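Oiling and Looking After Your Wooden Worktop: Your Questions Answered

We get a lot of letters and emails at Lelus about worktops, tables and chopping boards, and a good many of them ask the same things in slightly different words. So we've gathered the usual ones together on one page, with the answers we'd give you if you rang us up and had the kettle on. If yours isn't covered, do drop us a line. We like a chat about wood more than is probably healthy.

How soon should I oil a new worktop?

Before you use it, if you can possibly bear to wait. New tops leave us sanded but bare, and a bare top will drink up tea, beetroot and red wine just as happily as it drinks up oil. Give it three thin coats on every face, including the underside and the edges around the sink, and leave it overnight between coats. People do skip the underside (it's an awkward job, lying on your back with a rag, and we quite understand) but a top that's oiled on one side only will take up damp unevenly and may start to cup.

How much oil will I need?

Less than you'd think! A small tin of our Fakix oil will usually see to a galley kitchen for the first three coats, with a bit left over for the breadboard. The mistake nearly everyone makes is pouring on too much. Spread it thinly with a lint-free cloth, leave it for twenty minutes, then wipe off everything that hasn't soaked in. If you leave puddles they go sticky, and sticky oil picks up every crumb and cat hair in the house. 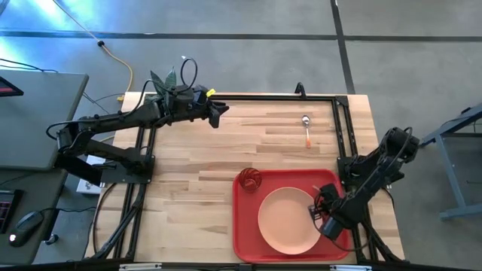
Why is my top made of strips, and is it weaker than one wide plank?

This comes up nearly every week, and usually from someone who has been told by a brother-in-law that strips are the cheap way of doing it. Gluing narrow pieces side by side is a very old and sensible method, and it helps a wide top stay flat through the seasons, as each strip has only a little room to move. The stripes you get in a butcher-block top, like the light-coloured one in the photograph, come from the natural differences between one piece and the next, and they'll mellow together as the years go by without ever quite disappearing. If you'd like a calmer look, ask us for the Fuchs range, where we sort the strips by shade before gluing. It does cost more, because the sorting is done by eye and takes an age.

The surface feels rough since I oiled it. Have I spoiled it?

Not at all. The first coat often raises the grain a little and it can feel like a cat's tongue. Let it dry properly, go over it very lightly with fine paper, always along the grain, wipe off the dust and carry on with the next coat.

What should I do with the oily rags?

Please take this one seriously. Rags soaked in drying oils can heat up by themselves and catch fire if they're left scrunched in a bin. Lay them out flat outdoors, away from anything that burns, until they're dry and stiff, or soak them in water and seal them in a metal tin. We put a note about it in every parcel, and we'd still like to say it again.

How do I get rid of a black ring?

Black marks are nearly always iron and water together, typically from a wet tin or a cast-iron pan left standing overnight. Try a gentle sand first, working a little wider than the mark so you don't leave a dip, and then re-oil the patch. Deep rings may need a wood bleach with oxalic acid in it. Wear gloves, open a window and follow the packet to the letter.

Can I use olive oil instead?

We'd rather you didn't. It never really dries, and after a while it can go rancid and smell like an old chip pan. The same goes for sunflower oil, however much of it you've got in the cupboard.

How often should I re-oil?

Flick a few drops of water on the surface. If they sit up in beads, leave well alone; if they sink in and darken the wood, it's time for another coat. In most homes that means twice a year, and more often by the sink. November is a good month for it, before the baking starts and the kitchen fills up with people.

Do you sell samples?

Yes, we send out small offcuts of every timber, up to 5 per household, along with a sachet of Vikoder wax so that you can try the finish at home. Put them by your kitchen window for a few days and look at them morning and evening before you decide. You're welcome to keep them afterwards, and they make rather nice coasters.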